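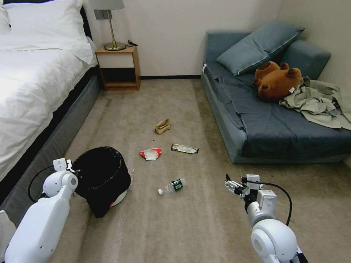 Kerneck wrote back that a room is tidy or it isn't, and asked why anyone would need a data card to settle it. Fair complaint. Two people at Jaunzems then sorted the same batch of bedroom photos and disagreed often enough that we stopped calling it obvious.

Ekodeo Bedrooms, notes for users
Last edited 2018-04-16

What it holds

900 pictures of bedrooms and guest rooms, each with a short list of what needs doing: litter to throw away, clothes to fold or hang, bedding to straighten, things to leave alone. A further 300 are held back for testing. Please don't ask for them early.

What it claims

Less than the project page does. Volturance describes the set as covering "everyday mess." It covers the mess that people let us see, mostly in rooms with carpet and a bed that somebody had already made. Anyone hoping to learn how a teenager's room looks in August should go elsewhere.

The labels

trash – wrappers, paper bags, plastic film, empty packets. A wrapper on the floor is trash even if the can is right next to it. We had one request to mark such items "nearly done" and turned it down.

bottle – kept apart from trash. A photo rarely tells you if a bottle is finished, and towns differ on where it goes. Lying on its side is not proof of anything.

garment – any piece of clothing off its hanger or out of its drawer. Do not guess clean or dirty. The first version had a "laundry" label and it was worthless.

bedding – duvets, sheets, pillows. A duvet hanging over the side of a bed counts as made. A pillow leaning at an angle against the back of a sofa also counts as in place, though I was outvoted on this and still think the rule is lazy.

keep – lamps, cords, soft toys, furniture. A teddy bear on a sofa bed is where a teddy bear lives. If it is on the floor, use "return to seat."

Known problems

Sofa beds. With a sheet over it, is it a sofa or a bed? The labels say "sofa bed" in both cases, which dodges the question. If you are counting beds, check these by hand.

Carpet marks. Streaks and worn patches are not labeled. Early on they were tagged "stain," and the tag turned up on half the beige carpets for no reason I could defend. It was removed.

Crumpled clear film. It gets missed. On a pale carpet two reviewers can look straight past it. Expect gaps.

Cords. A coil on a nightstand is "keep." A loose one across the floor has no label yet.

Tidiness score

There is a column called score. Ignore it. It drops with every item on the floor, so a candy wrapper costs as much as a winter coat – a measure that would please no parent and no hotel. It stays in the file only because older scripts break without it.

Corrections

Send the picture number, the label you object to and the one you want. "Looks wrong" goes unanswered.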